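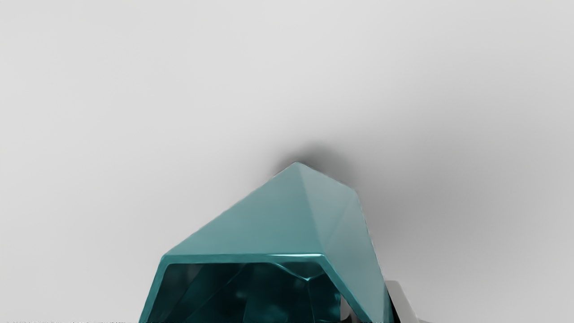

Issue 124

Filed under: Selling Your Home > Before You List > Repairs or Credit
December 5, 2025

Do I fix the roof or just knock money off?
Posted by Omid Abbasi

We're listing in July, if my wife and I are still speaking by then. The roof is old, doesn't leak, and has been called "tired" by two roofers who both happened to have an opening. My agent at Montes says offer buyers a credit. My brother-in-law says replace it or be eaten alive at inspection. He rents. Has anyone done it either way?

Magnus MacLeish
Credit. We gave 1,000 and the buyers spent it on a couch, as far as I could tell from the driveway.

Ruxandra Bucur
Magnus got lucky. Some lenders and insurers balk at an old roof, and then your credit is no use because the buyer can't close. I'd pay for your own inspection now — a real one, by somebody who doesn't sell shingles. Then:

1. Get the remaining life in writing. Ours said 12 years, and I left copies on the kitchen counter at every showing.

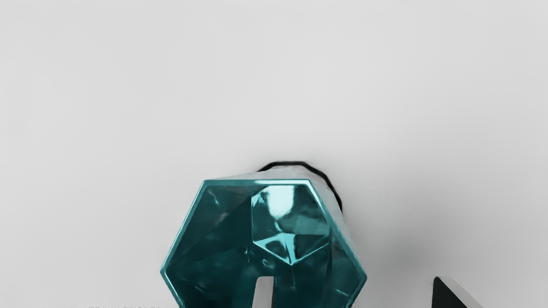
2. Get three quotes, even if you don't plan to use them. Buyers imagine a much bigger number than the roofer does.

3. Fix the small stuff — flashing, a cracked vent boot, gutters full of somebody's tennis balls.

Teodor Munteanu
What she said. Also ask whether the agent would give the same advice on her own house. Mine changed the subject to mulch.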